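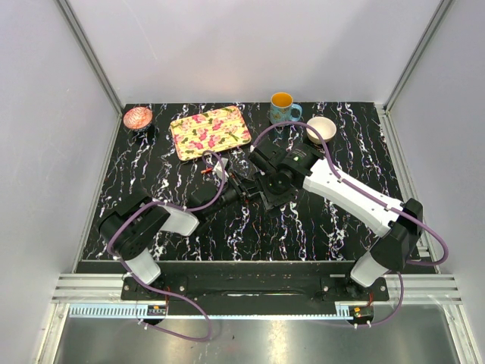
countertop_grudge wrote:
My wife and I have been arguing over kitchen counters since March and I would like strangers to settle it. The old ones are beige laminate with a burn the shape of Ohio. The quote for real stone from Trascombe came to $1,895 before the sink cutout, which they price as if the hole were also stone. I want black with white veining and a faint bit of purple in it, same as the tabletop in my photo. She says it will look like a nightclub restroom. Has anyone lived with a busy black counter and stayed married?

fita_or_bust wrote:
Had black for 7 years. You will see every crumb, every fingerprint, and flour like it's a crime scene. Stayed married, but to a different person.

Vy Kim wrote:
Disagree with fita. Plain black shows everything. Veins hide a lot, you just have to accept that you'll wipe at the same white streak every morning thinking it's milk. Skip Trascombe and get a second quote. Mine was $410 lower for the same footage.

countertop_grudge wrote:
Second option, for the record. She hates this one less.

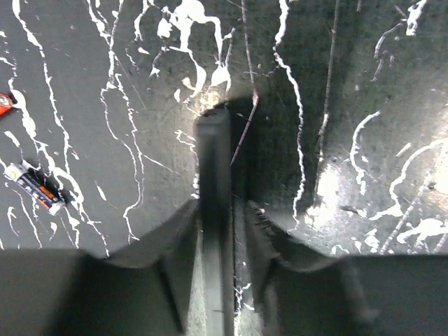

Dark gray with white splatters and drips.

Ankit Grewal wrote:
She hates it less because it already looks like someone painted a ceiling over it. That's a selling point if you have kids. Ours is similar and I once lost a pile of rice on it for most of an afternoon.

fita_or_bust wrote:
Splatter dates faster than anything. Buy veined or buy butcher block and learn to oil it.

Vy Kim wrote:
Oiling butcher block is a hobby, and he asked for a counter.

countertop_grudge wrote:
Update, she has found a green one. It's from Tiwari, the sample was $86, and it is now leaning on the toaster where I have to look at it.

Ankit Grewal wrote:
If she paid for the sample you're getting green. Ask whether the sink hole is included.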